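Search notebook Enter keywords Go

Seal creep on foil wrappers – bench notes
5/4/24 – Renu Singhal
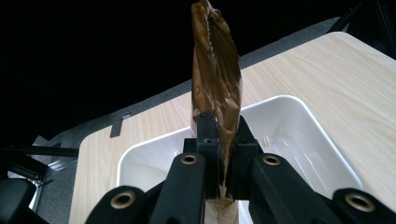

Brown and gold foil wrapper, crimped end up.

Reran the peel tests on the Tullham film after Satish reset the bar sealer. Jaw setting 165 C, dwell unchanged from the last batch. Cut 30 strips, all across the crimp. Six failed at the inner edge of the seal, the others tore in the film itself. Same split as Devendra got on the old roll, so the reset did not move anything.

Mavromatis roll is worse. Surface layer lifts before the seal opens and the readings drift. Threw out the first set, clamp was slipping. New rubber on the clamp faces, then repeat.

Humidity box logged about 117 hours before the fan quit. Strips inside kept, bagged and labeled by Dinesh, second shelf. Do not mix with the dry set.

Open items:
Fan for the box – Hendrik has the part number.
Check dwell timer against a stopwatch.
Ask Tullham for the sealant layer thickness, their sheet gives total only.
Long-hold samples come out in July.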